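gratell-fans

Hi! I got tired of my old desktop sounding like a hair dryer, so I wrote a little fan control script, and then it grew, and now it has a README. Gratell reads your temperature sensors, looks at a curve you wrote in a text file, and sets the fans to match. It runs on Linux only. I don't own anything else to test on, sorry!

Getting it running

Clone the repo, run make install, then run gratell scan. The scan spins each fan up and down once and writes what it finds to gratell.conf. It gets loud for a bit, so maybe skip doing this at 2 in the morning like I did.

Open the config in whatever editor you like. Every fan gets its own block with a name, a sensor and a curve. Names can be anything without spaces (mine are raju, irville and jillgate, please don't ask). A curve is just pairs of temperature and percent, lowest first:

fan raju
sensor cpu
curve 40:20 55:35 67:60 80:100

Between the points it draws a straight line. I tried smoother curves and couldn't hear any difference, so they got ripped out in September.

Things you might want to change

interval is how many seconds pass between checks. The default is 3. If you set it to 1, small fans tend to hunt up and down, and that's more annoying than a steady hum.

log_lines is how much history to keep, 3000 by default. Set it to 0 if you don't care.

failsafe is the speed used when a sensor stops answering. Please leave it at 100!

Known problems

Some boards report the same fan twice under two names. Delete one of the blocks and restart. Pascal Ostermann sent a patch that catches most of these (thank you!!) but a few still slip by, see issue 307.

Suspend and resume can hand control back to the BIOS. Running gratell reload fixes it until the next time.
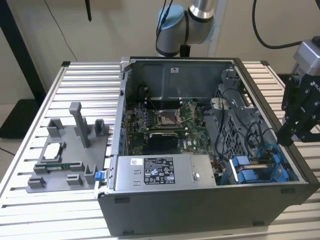
Desktop tower on its side with the panel off, CPU socket empty.

Reporting bugs

Please paste the output of gratell scan --verbose along with your board model and kernel version. I answer in the evenings, mostly. Pull requests are welcome, and if you only want to fix my spelling, that counts too.

License is MIT.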